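FOR IMMEDIATE RELEASE
11/17/18

Howells Asks Shoppers to Think Twice Before Buying a Ready-Made Bath Basket

Flakberg – Howells, the household goods store, is putting its own bath gift baskets on sale this month, and it would like customers to read the label before they reach for one. The store has sold ready-made baskets for 17 years. In that time it has watched the wrapping get bigger and the contents get smaller, and it doubts that many of them are worth the money.

Before ordering stock for the season, Howells staff opened 50 ready-made baskets bought from other sellers and from the store's own past suppliers. They took out everything that was there to fill space: shredded paper, cardboard risers, plastic film, ribbon. What was left was put back in the same basket and weighed. In about 80 percent of cases the goods covered less than half of the basket floor. Several of the baskets had been on Howells shelves the year before, and the store is not proud of that.

The new line is called Cevby. It is sold without film and without filler, in an open basket, so that a customer can pick up each item and put it back. Howells does not claim that this makes the baskets a bargain. A basket costs money, and anyone who already owns a decent one should buy the soap and skip the rest.

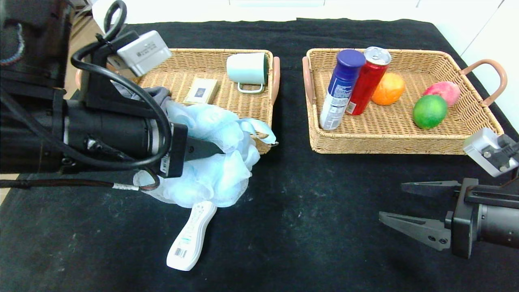 Howells would also like to talk about size, the point on which most gift baskets go wrong. Buyers tend to pick the largest basket on the shelf and then discover that bath goods are small. A paper-wrapped bar of soap lying flat in a rectangular wicker basket takes up very little of it, and a mug laid on its side does not do much more. The blue mesh pouf is the bulky piece, and it weighs next to nothing. Stores know this, and a pouf is a cheap way to make a thin basket look full. Shoppers comparing prices should push the netting aside and see what is under it.

The same caution applies to brushes. A long handle sticks out of a low basket, gets knocked in the car, and is often the first thing to be taken out and left on the back seat. Howells suggests handing it over separately, or leaving it out.

Mugs are a matter of taste, and staff do not agree on them. Some customers like to have something in the basket that is not for the tub. Others have a full cupboard at home. Howells will sell the basket either way and will take the price of the mug off at the register.

Cevby baskets come with two handles and low woven sides. The store tested 8 sizes in July and kept only the smallest two. The larger ones looked generous when empty and poor when filled, and no amount of rearranging helped.

Howells makes no promise that the baskets will suit a bathroom. Wicker does not like standing water, whatever the tag says, and the store recommends a dry shelf. Baskets used beside a tub can be returned only if they are unmarked.

A matching line of hand towels, Vestis, was planned for the same date. It has been put off until the store is satisfied that the color holds in the wash. The first samples did not, and Howells will not set a new date until the next ones have been tested.

Cevby baskets are on sale now at the Howells store in Flakberg. Prices are marked on each item as well as on the full basket, so that customers can do the addition themselves.

Press questions may be left at the Howells service desk during store hours.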